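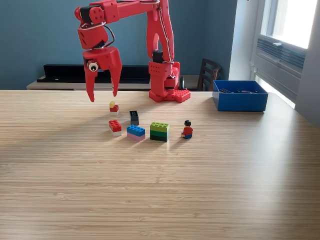

Stekisus Robotics Club
Frequently Asked Questions

Who may join the club?
Membership is open to all students enrolled at Odau College, in any program and any year. No previous experience with robots or programming is required.

What do members work on?
Each team builds, wires and programs one tabletop arm during the year. The standard task is sorting: the arm picks up small stacks of toy bricks and places them in a bin. Teams may decorate their arms, provided that nothing interferes with the gripper or the cables.

How large is a team?
Teams have two to four students. Students who apply alone are placed in a team by the club office.

When does the club meet?
The club meets twice a week during the term, for two hours each time. The workshop is closed during the March break.

Is there a fee?
The fee is $23 per term and covers printing material, screws and replacement wires. Students who receive financial aid may ask for the fee to be waived.

May arms be taken home?
No. Arms stay in the workshop. Laptops and program files may be taken home.

What is the Wukov Challenge?
The Wukov Challenge is the annual sorting contest for student teams. Fourteen teams may enter. Each team has two attempts, and the better one counts. Touching the arm or the bricks during an attempt ends that attempt.

How does a team register?
One member submits the entry form at the Hao Building front desk. Forms must be received by Sun 14 May. Late forms are placed on the waiting list.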